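About Gomitz
Category: Company | Robot software

We write the software that sits between a robot's cameras and its motors. Gomitz started in March in a single rented room at Edside, with two desks and a planner that took 42 seconds to decide how to pick up a spoon. It's a lot quicker now, and we still get a kick out of watching it think!

Most of our days go into manipulation in ordinary homes: knobs, lids, switches, drawers, all the small stuff people do without looking. Our perception library, Marquez, learns from first-person recordings of everyday chores. It works out where the hands are, what they're touching, and which bits of the background (leaves, railings, parked cars) can safely be ignored. So far we've labeled 1,373 clips by hand, and yes, we argue about where a grasp begins.

Gurkico is the other half. It takes what Marquez sees and turns it into motion, replanning 50 times a second so an arm can ease off when a dial is stiffer than expected. We love this part. Contact is messy, two-handed contact is messier, and a good week for us is one where the force controller finally stops chattering on a control panel.

We're a small team and we like tools that are easy to open up and poke at. Our replay viewer steps through any clip next to the plan it produced, and we keep adding to it (the timeline scrubber is new, try it). If you work on control or planning and want to swap notes, please write to us!

14 shares | 3 comments 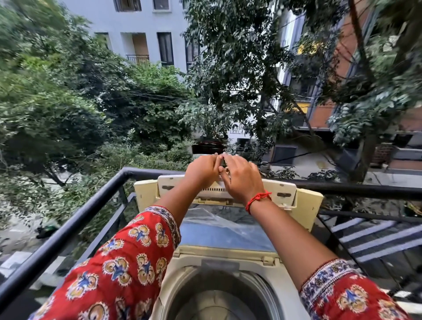 Both hands at the control panel of a top-loading washing machine, out on a balcony.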